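Broltetti cloth-handling data collection
Progress report to Kominside, third reporting period

1. Status
Collection of bed-surface folding examples continued through April at the Maillard site. The period closed with 976 accepted episodes. A further 121 were rejected at review, mostly for lost tracking or a start state outside the protocol. Rejected episodes are kept on disk and excluded from training.

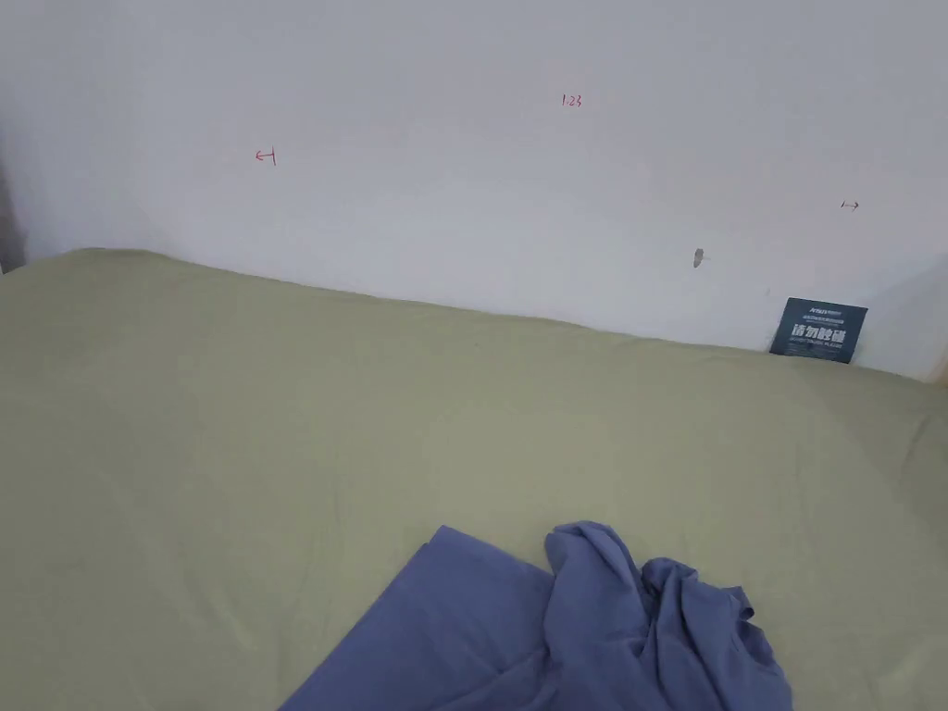
Episode length is capped at 20 seconds of active handling. Operators were asked to vary the start state between episodes and to leave the cover as it lay. Smoothing it between takes had produced a set that was too uniform in the previous period.

2. Capture setup
All episodes use hand-held grippers plus a head-mounted view. The two streams are aligned in the Jedimbridge pipeline, which now flags any pair that drifts by more than 4 frames.

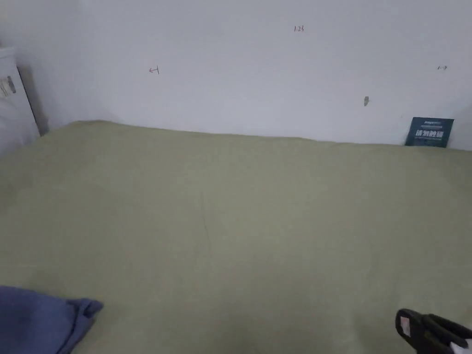
Head-view coverage remains the weaker of the two streams. Operators look toward the wall between moves, and the gripper slides to the margin of the view. In the still for this section it sits in the lower right corner, partly out of view, with the cloth at the opposite lower corner and bare green cover between them. Spans of this type are usable for locating the cloth but carry little about the grasp. They are now tagged "peripheral" and given a lower weight in training – the exact weight is still under test.

3. Annotation
Grasp and release times are marked by hand on a subset and predicted on the rest. Disagreement between annotators is highest at release, where the cloth often settles after the jaws open. The labeling guide was revised in April to mark the first visible opening.

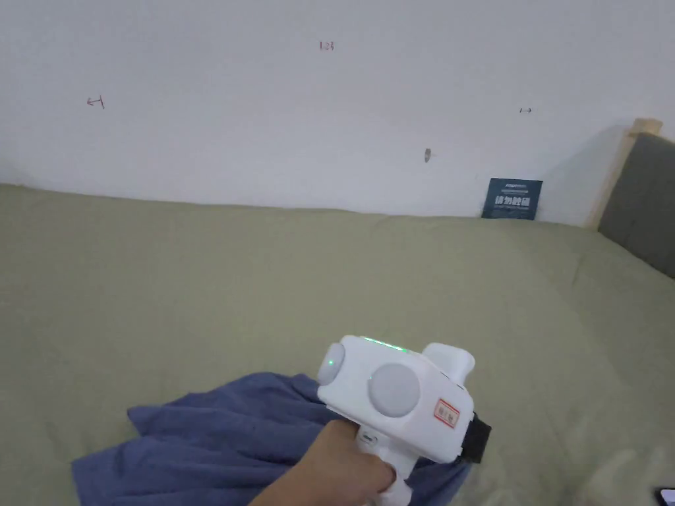 Occlusion is the other main source of labeling error. With the device held close over the work, the hand and handle cover part of the cloth, in this case the right portion, and a fold edge underneath can't be placed from the head view alone. Annotators now mark such edges as hidden and do not estimate them.

4. Next period
Re-review of the rejected set – tracking failures first. Baseline training run on the accepted episodes, with and without the peripheral spans. No change to budget is requested.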